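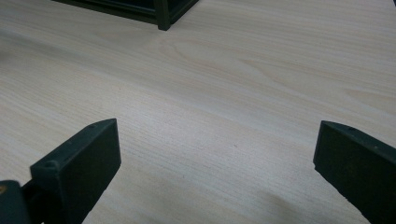

No. 155

Last updated: Thursday

I have been going back and forth between two hand-held grippers since May, and I think I'm ready to write down what I found. Both are the kind you hold by a handle and squeeze, with a camera mounted above the jaws looking down and forward. I call them by the names on the parts orders, Wedano and Lomari. The Wedano has thick jaws and a printed body. The Lomari has thin steel jaws and a machined body, and it costs a good deal more.

Most of this post is about jaws and cameras. I'll leave the handles for another time.

With the thick jaws wide open, the camera gets a dark block in each lower corner and a lot of table between them. The tips come in at nearly the same height, one from the left and one from the right. I use that as my quick check when I set up. If one tip sits clearly higher than the other, either the camera mount has turned or one of the jaws has slipped on its carrier, and I stop and fix it before doing anything else.

The jaws take up a fair amount of the view. I worried about that at first and spent two evenings trying to get the camera farther back. Moving it back made the jaws smaller but also made the object smaller, and small parts became hard to pick out. I put it back where it was. The jaws block the bottom corners, and I almost never need the bottom corners. What I need is the gap, and the gap is clear.

On the Lomari the jaws are thin enough that you see more table, but they are also shiny. Under my desk lamp they throw a streak of light that moves as the hand moves, and the tracking code picks it up as an edge. I taped them with matte black tape, which helped until the tape started to lift at the tips. Dark matte jaws are easier to live with. My table is pale wood grain, so the contrast with a near-black jaw is about as good as I could ask for.

The table is its own problem. The grain has long looping shapes in it, and with nothing between the jaws the software still likes to find things there. I had it report an object on a bare stretch of table more than once. Small specks do it too. A fleck you would never notice by eye is a dark spot with a sharp edge as far as the software is concerned. I tried setting a minimum size, which got rid of the specks, and then it ignored the smallest washers in my parts bin. I ended up with a setting in between that misses a washer now and then.

Lighting matters more than I expected. I get a soft bright patch on the wood on one side and shade on the other, and the auto exposure goes up and down as the hand moves between them. The camera on the Wedano is a Leltico board and lets you lock the exposure. The one that came with the Lomari does not, or if it does I could not find the setting. Locking it made the biggest single difference of anything I tried. I would put that ahead of resolution when choosing a camera for this.

For the test itself I did the same thing with both grippers. Reach over the table, close on a part, lift it, move it to a tray, let go. I used a mix of washers, wooden blocks, a plastic bottle cap and some folded cloth. Over the whole run I logged 1549 grasps, split close to evenly. I did not do them in one sitting and I would not suggest it, as the squeeze gets tiring and you start to do sloppy closes.

The thick jaws were better on blocks and cloth. They have a broad inner face, so the object doesn't turn when you lift. The thin jaws were better on washers, as you would guess, and on anything close to a wall or another object. The thick ones need room on both sides, and when I worked close to something boxy I had to think about where the outside of the jaw was going. The camera can't help you there, because it sees the top and the inside of the jaw much better than the outside.

Wear is the other difference. The lower edges of my thick jaws feel a little rough now. I keep a spare pair and plan to change them when the grip on washers gets worse than it is now. The steel ones show nothing.

As for the controller, I read the jaw position through a small Tiongson board over USB. It has an encoder input with 4000 steps across the full travel, which is far finer than the play in either mechanism. I wanted to compare it with the board built into the Lomari, but the two report time differently and I have not sorted out how to line them up. For now I trust the Tiongson numbers and use the video to check them. When the tips touch, the reading should be at zero. On the Wedano it drifts by a few steps during a session, so I zero it every time I sit down.

If I had to keep one it would be the Wedano, with the Leltico camera and the exposure locked. I would miss the thin jaws for the small parts. I have started drawing a narrower tip that would fit the same carrier, and the next thing I want to try is a rubber pad on the inner face, glued on one side only to see how much it changes the closing position.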